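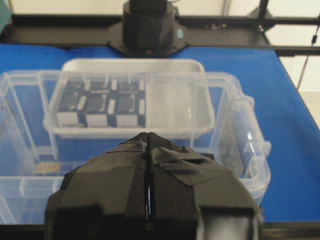
How to set up a bin-and-tray system for small parts

Small blocks of the same size are easy to store badly. Dumped into a big bin they slide into the corners, land on their sides and take twice as long to put away the next time. A tray set inside the bin fixes most of this. The method below works for blocks, boxed parts, spare batteries in their cases and anything else with straight sides.

What you need

One large clear bin with latch handles
One smaller clear tray that fits inside it with room to spare
A ruler
A damp cloth and a dry one

Step 1. Measure the inside of the bin at the floor, not at the rim. Most bins get narrower toward the bottom, and a tray that looks right at the top may hang halfway down. Mine came from Hendoveo and lost more than an inch between rim and floor.

Step 2. Choose the tray. Leave enough space along one side to get your fingers down and lift it out. Rounded corners are fine, but they use up a little room, so measure the straight part of each side. Clear plastic is worth having for both pieces - you can check what is in there without opening anything.

Step 3. Wipe out the bin and the tray and dry them. Grit on the floor of the bin will scratch the tray every time it moves.

Step 4. Set the tray toward the back of the bin. The open floor in front is for larger or flat items that don't belong in a row.

Step 5. Load the blocks from the left. Put down the back row first, then the front row, and push each block up against the one before it. Two rows of three is a good size for a small tray, and you can see at a glance if one is missing. Turn them all the same way. If your blocks have a light face and a dark face, keep the light faces toward you.

Step 6. Stop before the tray is full. Leave the right end open, about a third of the length. You need that gap to get the first block out without prying, and it gives you somewhere to put a late addition.

Step 7. Close the latches and carry the bin level. Tip it and the blocks will slide into the gap. If you have to move it by car, fill the gap with a folded cloth.

Labels

Put one label on the end of the bin, below the handle, and none on the lid. Lids get swapped. Liv Viklund in our Veres workroom writes hers on masking tape and replaces them each December, and they come off clean.

Stacking

Bins with ribbed sides hold up well, but I would not go past three high with heavy parts inside. On our shelves the spacing is 14 inches, enough for one bin plus a hand. At 12 inches the latches caught on the shelf above.

Cristian Arboleda
February 25, 2022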